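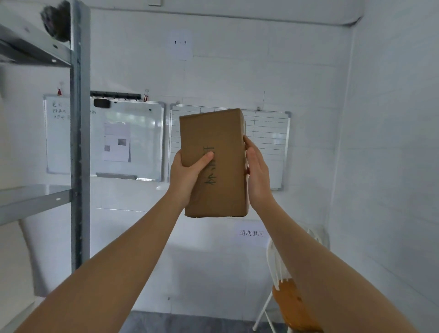

The box, taller than it was wide, and me hanging on to it.

The Quiet Ministry

I got the job at the Ministry of Waters in April, three weeks before the government fell, and I'd like it on record that the two things weren't connected. My mother still thinks they were. She rings me from Erklow every evening to ask if I've resigned yet.

My desk was on the fourth floor, next to a radiator that hissed, and my work was licences. If you wanted to pump anything out of a Brasta river you sent us a form, and if the form was right I stamped it and passed it along the corridor. Lovely, I thought. A stamp! I'd come from a shoe shop.

Then the election happened and the whole building went peculiar. People who'd had the old minister's portrait over their desks for years had a pale square of wallpaper by lunchtime. The lift was full of men carrying pot plants. My supervisor told me to clear the licence cupboard, all of it, and have it downstairs by six, and when I asked where downstairs she said just downstairs, love, there's a van.

So I started packing. I'm nosy, I always have been, and you can't hand me a cupboard full of other people's business and expect me to look at the ceiling. Most of it was fish farms. But at the back I found 27 folders tied up with green tape, and 26 of them were for the same stretch of the Plevia, which in August you can cross in your slippers. Every one had been granted to a company called Steyn. Every one had paid a fee of 300 crowns, and my uncle pays more than that to keep a rowing boat.

The last folder wasn't a licence at all. It was a letter thanking the minister for the house.
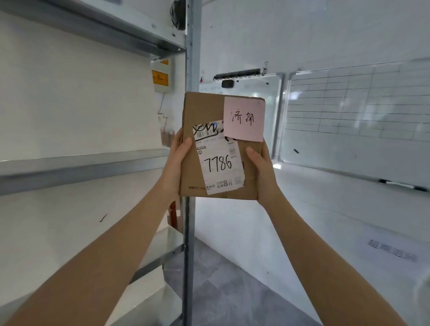 Downstairs, at six

I should tell you I was brave about it. What I did was put the kettle on, drink a whole mug of tea standing up, and then pack the fish farms very neatly for the van. The green tape folders went in my gym bag under a towel. My knees were going like mad on the stairs.

The van man didn't even look at me. He had the radio on, and the new prime minister was promising clean hands and open books, and he turned it over to the football.

"That the lot?" he said.

"That's the lot," I said, and signed his sheet with a signature I'd never used before, all loops.

I caught the tram by the bridge and sat with the bag on my lap. An old woman across from me was eating cherries out of her hat. I kept thinking about that letter, how nice the handwriting was, and how he'd mentioned the view from the terrace twice.

My mother rang just as we passed the prosecutor's office, where there was one light on, up on the second floor.

"Have you resigned yet?" she said.

"Nearly," I said, and rang the bell for the next stop.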